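Vilmos Sipos wants players to lose to a moth

The last boss in Cloltstead is a moth. It lives in the bell tower, it hates lamps, and according to Vilmos Sipos it is the best thing he has ever designed. I have fought it nearly 700 times at home and I'm yet to be persuaded.

Sipos runs Kozma, a two-person studio, with the programmer Bianka Boros. Their first game, Flillard, was a tidy platformer with bosses you could beat half asleep. Cloltstead is a different animal. You gather the lantern pieces, you climb the tower, and the moth knocks them out of your hands. You go back down and get them again.

I asked Sipos whether that was fun.

"It's tense," he said. "People remember tense."

They also remember being annoyed, I said.

"Some of them, sure. But look at what bosses have turned into. You learn three moves, you wait for the glowing bit, you hit the glowing bit. I wanted something that had a mood. The moth isn't guarding anything. It just doesn't like you."

He talks like this a lot. The moth is spiteful, the moth gets bored, the moth holds grudges. I have read the same sort of talk on the back of a good many boxes, so I put the question to Boros, who had to write the thing. Does it hold grudges?

"It has a number," she said. "If you hit it with the lamp, the number goes up. When the number's over 7, it stops circling and comes straight at you."

And the boredom?

"That's a timer."

Sipos laughed at this, though not for very long. His view is that it makes no difference what's underneath if the player feels it. I think that's fair up to a point. The trouble is that I didn't feel it. I spent my first evening with the fight thinking the moth was random, and my second thinking the camera was broken. Only when Boros explained the number did I start to play it properly, and by then I was watching a number.

"You weren't meant to know about the number," Sipos said.

"You brought me," said Boros.

The story around the fight is harder to pin down. In the game's opening the moth is called a nightmare sent by the town's drowned mayor. In the booklet it is the mayor. The bestiary, which you unlock after the credits, says it came in through a window. Kornél Bakos wrote all three, and I asked him by email which one was true.

"The booklet was written first, so in my head it's the mayor," he replied. "But Vilmos liked the window."

Fans have taken up the mystery with some energy and there are long threads about it. Sipos calls this a sign of a rich world. It could also be a sign that the booklet went to print before the script was done, and when I suggested as much he asked if I wanted another coffee.

Where I can't argue is the music. Arnar Ketilsson's theme for the tower starts as a music box and picks up a second melody when the moth is angry, a half-step off, so the whole thing sours in your ears. It tells you more about the creature's temper than any of its behaviour does. Ketilsson tried a version with a choir in January and threw it out. Good call.

A patch is due that will let players keep 2 lantern pieces after a loss. Boros asked for it. Sipos argued against it for weeks and still sounds sore.

"It takes some of the colour out," he said. "But I've been told people have jobs."

I asked what comes next for Kozma. He mentioned a game called Zaltix, with no bosses in it at all, and then said he probably shouldn't have. Boros was looking at the ceiling.
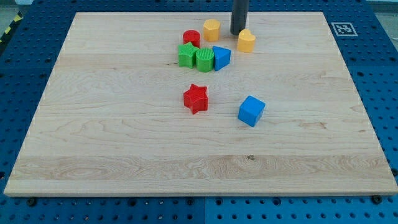

Pale maple-coloured board on a blue workbench.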